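Por que uma pilha de blocos fica em pé?

Toda pilha obedece às mesmas regras, seja ela de três blocos ou de pedras de um muro.
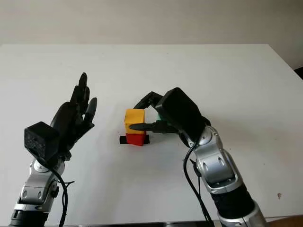

O que é o centro de gravidade

A gravidade puxa cada parte de um objeto para baixo. O centro de gravidade é o ponto onde podemos supor que todo o peso se concentra. Num cubo maciço e uniforme, ele fica bem no meio.

A base de apoio

A base de apoio é a área em que o objeto encosta na superfície. Trace uma linha imaginária do centro de gravidade até o chão. Se a linha cai dentro da base, o objeto permanece em pé. Se cai fora, ele tomba.

Experimente

Coloque um bloco de 9 cm sobre outro igual, alinhando as bordas. Empurre o de cima devagar, para um lado só. Meça quanto ele avançou quando começar a inclinar. O valor deve ficar perto de 4,5 cm, a metade do comprimento.

Glossário

Atrito: força que dificulta o deslizamento entre duas superfícies.
Equilíbrio: situação em que as forças e seus efeitos de giro se anulam.

Texto: Piroska Antal

77 compartilhamentos
9 comentários

Leia também
Como funciona uma alavanca
Por que o gelo flutua
O que é densidade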